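Coin room walk-through: my notes on the checklist

Filled in by Bendik Haugland for the Surnasby study collection. I did this one in March, before the visiting season gets going, and I've added comments under the items because a bare yes or no never tells me much when I read it back a year later.

1. Door, lock and key log
OK. Lock turns smoothly, both keys signed for. The log has two entries where I can't read the initials (one of them might be mine, sorry). Please print your name from now on!

2. Humidity and temperature
OK, mostly. The gauge by the window read a little higher than the one by the cabinets, same as last time. I'd like a fresh pack of silica gel for the bronze drawers before summer. The silver seems happy enough.

3. Cabinets and trays
Needs work. I pulled all 29 trays in the Sundaram cabinet and two of them stick badly on the left runner. You have to tug, and tugging is exactly how a tray of Byzantine small change ends up on the floor. Until they're fixed, take the one above out first and lift from below. The Okier cabinet is fine, every tray slides.

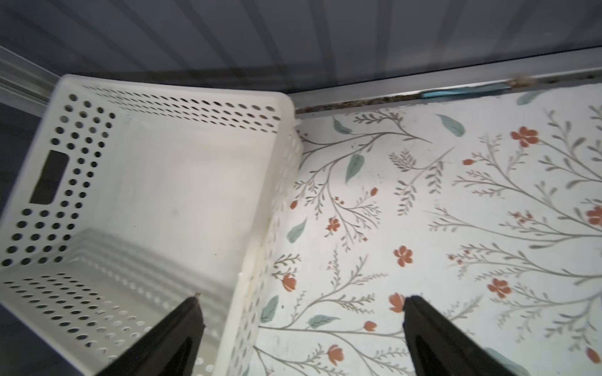 White storage basket on the flowered shelf lining.

4. Holders and envelopes
Needs work. I went through the old flips in the Verkeck hoard boxes and a bunch of them are the soft plastic kind, the ones that go greasy and leave green on a coin. I moved the worst into paper envelopes and copied the tickets over by hand. There are 2,000 coins in that hoard and I've checked 100 so far, so don't anybody think this is done! If you have a free afternoon, start at box four and work back toward me.

5. Tickets and labels
OK with a grumble. Every coin I checked had its ticket. Some of the older tickets only say "Roman, worn," and I can't argue with that, but a weight would be nice. Never throw out an old ticket, even when you write a new one. Slip it in behind.

6. Handling surface
OK. We go over this every year and I'll keep going over it: something soft under the coin, always, and hold it by the edge. A denarius dropped on bare wood from a few inches can crack if the silver has gone brittle. I've seen it happen and I still feel bad about it.
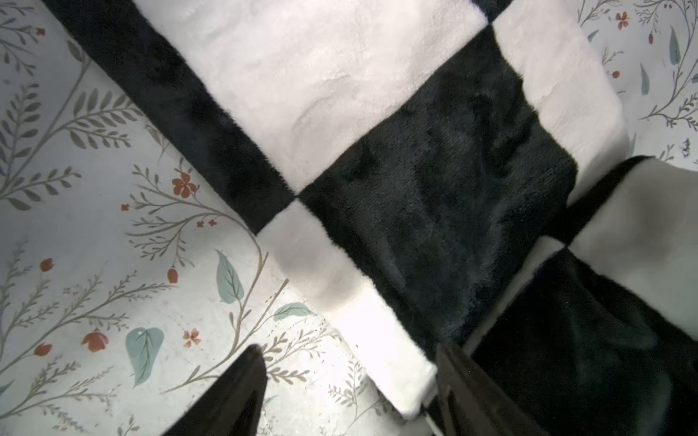 Checkered plush blanket, black and white.

7. Lamps and magnifiers
OK. Both desk lamps work and the cords look sound, no fraying at the plug. The big magnifier has a loose arm that droops while you're trying to read a legend. I tightened it and it drooped again. It needs a new washer, I think. Also, please cover the magnifier when you leave, the window gets full sun until 11 in the morning and a lens in the sun is a fire risk.

8. Scales
Fail. The small scale was off against the test weight, and it was still off after I changed the battery. I've put a note on it. Use the other one, and if you weighed anything from the Verkeck boxes this winter, weigh it again (I know, I know).

9. Cleaning supplies
OK. Distilled water, soft brushes, wooden picks. I took away a bottle of silver dip that was hiding at the back of the cupboard. No dips in this room, ever, not even on the junk coins.

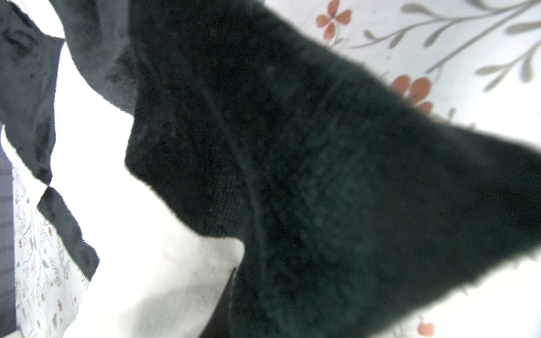 Black fabric up close, with a little lint on it.

10. Fire and exits
OK. Extinguisher gauge is in the green and the way out is clear. There were book boxes in the hall when I got here and I moved them under the stairs, which isn't a permanent home either.

11. Paper catalog and backup
Partly done. The card drawers are in order. The typed list was last copied in the fall, so everything added over the winter lives in one place only. I'll copy it this month.

Still open: tray runners, scale, magnifier washer, the rest of the Verkeck flips, silica gel.

B. Haugland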